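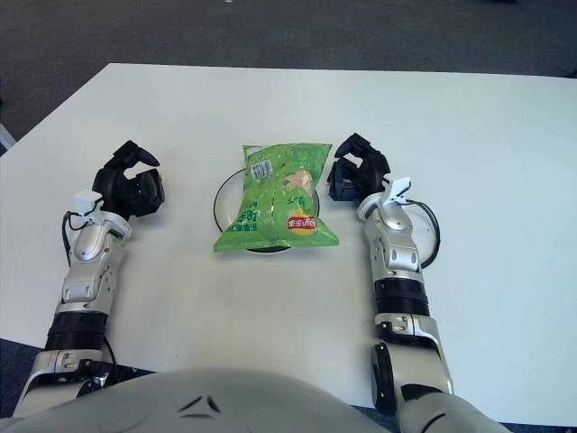

A bag of chips on a plate, with both of the robot's hands beside it.

Masix Table Kit

The Masix Table Kit is a set of everyday objects, written tasks and scoring sheets for testing two-armed robots at a table. It's sold by Jerance, a small supplier of lab gear, and it can be bought as a box or booked as a service where somebody runs the tests for you. I've looked after this page of the wiki since the first version of the kit, and I've used it a fair bit myself, so expect a few opinions mixed in with the facts.

Background

The first task list was written by Helmi Hirvonen, who wanted something a new lab could set up in an afternoon. Her early drafts used foam blocks. Radomir Todorova talked her into groceries instead - soft bags, thin plates, the stuff that makes a hand look clumsy - and I'm so glad he did, because blocks get boring fast! The current version came out in August and holds 137 tasks, up from the shorter list that Rantala tested.

What you get

The basic box has the plates, a task book, score sheets and a shopping list. Food isn't shipped. You buy your own chips, tea and so on, and any brand will do as long as you write it down (I once mixed two brands in a session and had to throw out the whole sheet).
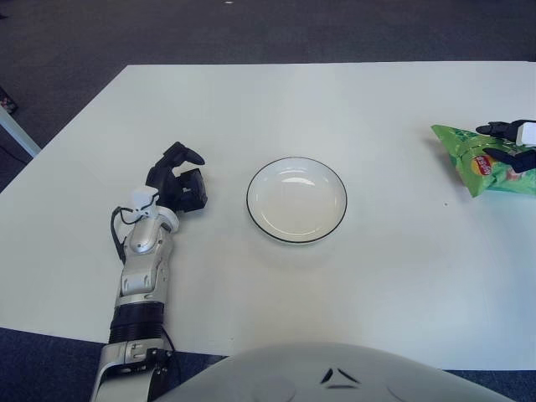
The task I always run first is the one called "clear the plate." The bag starts on the plate, and the robot has to move it to the side of the table and let go. Either hand may be used. A run is scored on three things: whether the bag left the plate, whether the plate stayed put, and whether the bag ended up fully on the tabletop. There's a matching task, "fill the plate," that goes the other way, and labs usually alternate the two so a person doesn't have to keep resetting things.

Chip bags are a lot harder than they look. They puff up and slide, and the shiny plastic is rough on some depth cameras. The task book lets you pinch a corner or scoop from both sides, and I like that it doesn't push you toward one style.
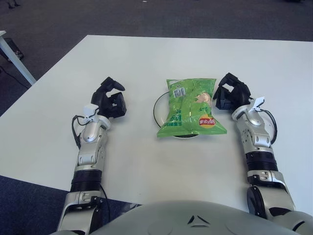
Prices and service

The box costs 1,416 dollars and the booked service is 2,884 dollars for one robot, with the report included. Trondport handles the bookings. Beca Wynne ran my last one and put in 203 runs before she packed up, then sent a report I could read without a dictionary. Extra plates are sold in pairs, and yes, they're overpriced.

Reception

Most users I've talked with like the task book and grumble about the score sheets, me included. The boxes are tiny and the column for dropped items is on the back. Esko Tikkanen has shared a bigger layout that plenty of us print instead. Teemu Keskinen would like more tasks that need both hands at once, and Jerance has said those are planned for the next version.

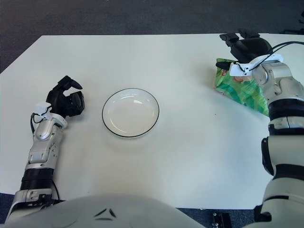 "Clear the plate": the plate is empty and the bag lies on the right side of the table.

See also: Masix score sheets; Rantala test notes; Setting up a table for two arms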